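Revised 9/10/19, M. Guerreiro. Replaces the old text of Section 7 in the Jorness set-up guide.

## 7. Good practice for simulated two-arm runs

This section applies to anyone who drives the two-arm robot in the Kerari simulator, by hand controller or by script. It covers what to do before a run, during it, and when saving it. Sections 4 and 5 (installation and controller pairing) must be finished first.

The rules are the same ones used on the real arms at Ellomcombe, with a few added for simulation. Operators move between the two, and habits picked up in one carry over to the other.

### 7.1 Before the run

1. Load the room from the shared list. Do not load a local copy, even if it has the same name.
2. Check that the room version in the status bar matches the version on the task sheet. If they differ, stop and tell the shift lead.
3. Set the robot to its start pose and wait until the joint readings stop changing.
4. Open both grippers fully, then close and open each one once. Watch the fingers in the wrist view while you do it.
5. Turn on all camera views listed on the task sheet. A run with a missing view cannot be repaired later.
6. Read the task text aloud or to yourself, all the way through. Most rejected runs at Cunha were good runs of the wrong task.
7. Press **Arm**, then **Record**. The recorder will not start in the other order.

**Note:** Room 1107 takes longer to load than the others. The progress bar stops near the end and then finishes. Do not restart the program while it is stopped.

### 7.2 Speed and contact

Keep the speed limit at the setting on the task sheet. The simulator lets you go faster, and the real arms do not. A run made above the limit is no use for comparison.

Treat walls, furniture and fixtures as solid at all times. Some surfaces in older rooms have gaps in their contact shape, and a finger can pass into them without a warning. If you see this:

1. Release the trigger and let the arm stop.
2. Back the arm out along the path it came in on.
3. End the run and mark it **Contact fault**.
4. Write down the room version and the name of the surface.

**Caution:** Do not use a gap to reach an object more easily. The run will be thrown out, and so will any others from the same session until they have been checked.

Do not push one arm against the other to steady it. If the arms touch, the run may go on, but the touch must be noted when you save.

### 7.3 Views

You are responsible for checking every view. The wide view tells you where the arms are in the room. The wrist views tell you what a gripper is near, and they can turn a long way from level as the wrist rolls. Pick out an edge or a fixed object in the wide view and find your bearings from that before you move.

- Do not judge distance from one wrist view alone.
- If a wrist view shows only a flat surface, slow down and look at the wide view.
- If you lose track of which way is up, stop the arm. Use **Level** only when the gripper is clear of everything.
- Leave the gripper and arm visible. Hiding them makes the room easier to see but is not allowed in a recorded run.

Gripper close-ups come first, then the wide view over the torso: 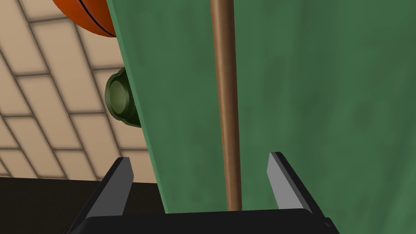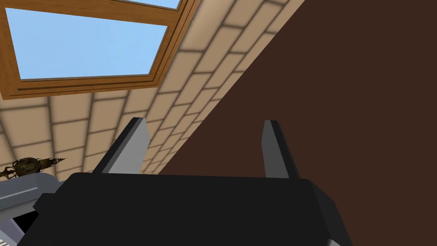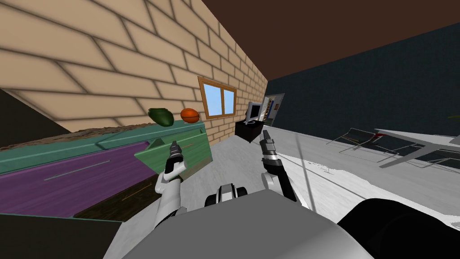 Operators who have trouble with a rolled wrist should practice with recording turned off. Afonso Rocha keeps a set of 11 short practice tasks in the training folder, and they can be done in any order. Ask him for access if the folder does not show up in your list.

### 7.4 Ending and saving

1. Bring both arms to rest. They do not have to return to the start pose unless the task sheet says so.
2. Press **Stop**. Wait for the file size to stop growing.
3. Choose a result: **Done**, **Not done**, or **Fault**. Do not leave it blank.
4. Add a note if anything unusual took place. One line is enough.
5. Play back the first and last few seconds in every view.
6. Press **Save**. The run is then locked to you and can be changed only by the shift lead.

Mark a failed run **Not done** and save it. Do not delete it. Failed runs are kept on purpose and do not count against the operator.

### 7.5 Breaks

Take a break after every four runs, or sooner if your eyes are tired. Tilted views are hard on some people. Anyone who feels dizzy should stop at once, even in the middle of a run, and mark it **Not done**.

### 7.6 Changes to these rules

Send proposed changes to Madalena Guerreiro in writing, with the rule number and at least one saved run that shows the problem. Changes are read once a month. The rule on speed (7.2) is open for comment until the end of November, and the present limit stays in force until a new one is posted.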